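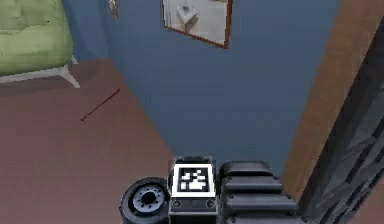
How do I get my Tranden arm to pick thin things up off the floor in the simulator?

Lower the approach height, turn the wrist so the fingers close across the object and not along it, and slow the last bit of travel right down. Most failed picks come from one of those three. Full steps further on.

Written for the Tranden kit with the Riis simulator, version 13. Older versions have the same menus but in a different order. Last checked 2023-03-16.

Before you start

Kit software installed, arm profile loaded, a room scene open. Any of the furnished ones will do. You want a clear bit of floor and one thin object on it -- stick, pencil, ruler. Leave the clutter for later.

Save a copy of the scene first. Really do. The undo button doesn't cover object positions.

Step 1. Check the tag

The square black and white marker on top of the wrist housing is what the tracker uses. Open the Tracking tab and look at the status light. Green, carry on. Amber usually means the tag size is wrong in the profile. Fix the number, reload, don't try to work around it.

Step 2. Set the approach height

Motion > Approach. Default is 400 mm, far too high for floor work. Bring it down in small steps until the fingers stop just short of the floor. If you get a red collision warning go back up one step and leave it there.

Step 3. Turn the wrist

A stick lying at an angle needs the wrist at an angle as well. Click the object, choose Show Long Axis, then set the wrist at a right angle to that line. The auto button does this too but it sometimes picks teh wrong end and swings the arm round the long way. Near a wall or sofa legs, do it by hand.

Step 4. Slow down

Last Travel Speed, set it to 7. Slower is fine, just dull to watch. Faster and thin objects get nudged and roll off.

Step 5. Close and lift

Close at low force. Wait for the contact reading to settle, then lift straight up. No sideways move until the object is clear of the floor.

If it goes wrong

Error 309 -- the target is out of reach. Move the base, not the object.

Stick slides out on the lift: friction is set too low on the object. Properties > Surface.

Fingers go through the stick. Collision is switched off for that object, common with anything imported. Tick the box and restart the scene.

Arm won't move at all? Check the pause button. Kaj Mikkelsen and I lost a whole afternoon to that one in July.

Moving to the real arm

Settings carry over, except force. Start from the lowest and work up. Drandley sell softer finger pads that fit, bit pricey but they grip thin stuff better then the standard ones.

Scene files are on the Cleltska downloads page, under Floor Picks.

Vernon Penner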